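Unit 6: Pile fabrics in household bedding
Course notes, Textile Materials II
Module tutor: Jomar Dagdag

6.1 Scope

The unit covers cut-pile and brushed fabrics used for sheets, throws and pillow covers. Terry is left to Unit 9. Students should already be able to tell a woven ground from a knitted one and to count courses and wales under a glass.

6.2 Construction

A pile fabric has two parts: a ground, which carries the load, and a pile, which stands up from it. In woven velvet the pile is usually an extra set of warp yarns. Two cloths are woven face to face, and a blade parts them on the loom. In warp-knitted plush the pile is formed from long underlaps or loops, which are then brushed and sheared. Most plush bed linen is knitted. The knitted ground stretches in both directions and is cheaper to produce at width.

Brushed fabrics such as flannelette have no separate pile yarn. Fibre ends are pulled out of the ground itself, so heavy brushing weakens the cloth.

6.3 Pile direction and shade

Pile leans. Light falling along the lean is reflected and the cloth looks pale; light falling against it is absorbed between the fibres and the cloth looks deep. All panels in one article must therefore be cut the same way up. The effect is strongest in mid-depth shades – reds, oranges and greens – and can be mistaken for a dyeing fault.

6.4 Mass per unit area

Mass is given in grams per square metre (g/m²). The Serura sample used in the practical is a knitted polyester plush of 185 g/m². Condition the specimens before weighing, cut with the circular cutter, and report the mean.

6.5 Fit over a mattress

A fitted sheet is held by elastic tension and by friction between the ground and the mattress cover. Knitted plush tolerates a poor match in depth better than woven cotton does, but if it is overstretched the pile opens and the ground shows at the corners.

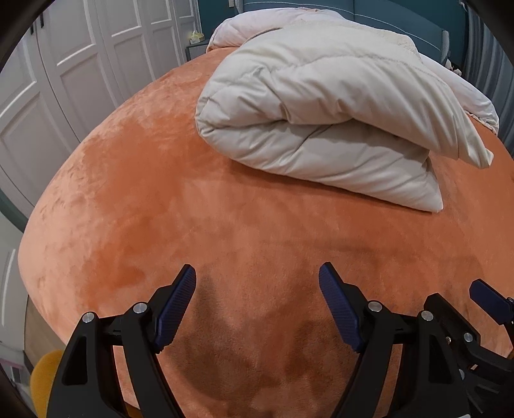

6.6 Wear and shedding

Loose fibre left from shearing comes away in the first washes. Later loss comes from abrasion. The Stollberg rub test is run to 2,000 cycles with the specimen face up. Grade it against the printed scale, then weigh it again. Record any flattening separately from fibre loss, as flattened pile may recover with steam.

6.7 Reading for September

Dela Peña, chapter 9 (knitted pile). Vandale, the section on shearing only.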